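Boniro Border Reports

A small, hand-checked collection of short news items about closures, reopenings and security incidents at the crossings between Viton and Urnari. Every item is tagged with what was reported, who the report credits, and whether a later item changed the story.

I started this after reading far too many one-paragraph wire stories and noticing how much can shift between the first version and the third. A blast becomes a fuel fire, a closed road turns out to be closed to trucks only, "a security source" becomes a named ministry. It's fascinating stuff (to me, anyway!) and I hope it's useful to anyone working on news tracking, source attribution or correction detection.

What you get

The release has 150 reports in two files. reports.csv has the items themselves, one per row, and links.csv says which items are follow-ups to which. Both are UTF-8 with a header row.

Each row in reports.csv has 11 columns:

id, outlet, place, month, headline, body, event_type, source_phrase, source_class, status, notes

The source_phrase column is my favorite part. It keeps the exact words the report used to credit its information, such as "according to residents" or "a border official said," copied straight out of the body with nothing tidied up. Then source_class puts that phrase into a broader group: official, unnamed official, resident, other media, or none. If a report credits several sources, we tagged the one attached to the main claim and put the rest in notes.

The status column is one of open, confirmed, corrected or withdrawn. "Open" means we never found a follow-up. It says nothing about whether the report was right, so please don't treat it as a truth label.

How it was put together

Reports were gathered from outlet archives on both sides of the line, then run through Hellwig, our duplicate finder, which catches reprints even when the opening sentence has been shuffled. Reprints were dropped unless they added a fact or changed a source. After that, two readers tagged every item separately and talked through the differences. Place names were the biggest headache by far, with villages near Urnari showing up under several spellings, sometimes inside one story. The place column uses a single spelling and the body keeps whatever the outlet printed.

Event times are left out on purpose. Too many items say "early today" and leave it there, so we went with the month.

Known gaps

Coverage leans toward the Viton side, whose archives are easier to search. Winter closures are thin. Some bodies end in "[...]" where the archive copy was cut short, and we left those alone. Casualty numbers in early items are often wrong, so check links.csv before quoting any.

Loading it

Any CSV reader will do. Join links.csv to reports.csv on id, and read ids as text or you'll lose the leading zeros. Line breaks inside body are real, so turn on quoted newlines if your reader needs that.

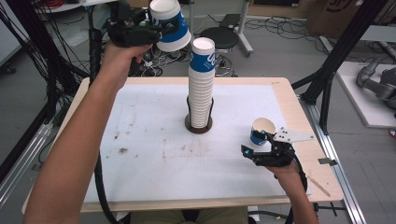
Blue-and-white paper cups at the white board, one held upside down and one on its side.

Fixes and additions

Spotted a follow-up we missed? Please open an issue with the report id and the outlet's headline! Spelling fixes for place names are very welcome too, especially from people who know the area. The next update is planned for August and will add more road closure items.

Related items

Hellwig: duplicate finder for short news
Boniro place name list
Viton outlet archive index
Notes on tagging unnamed sources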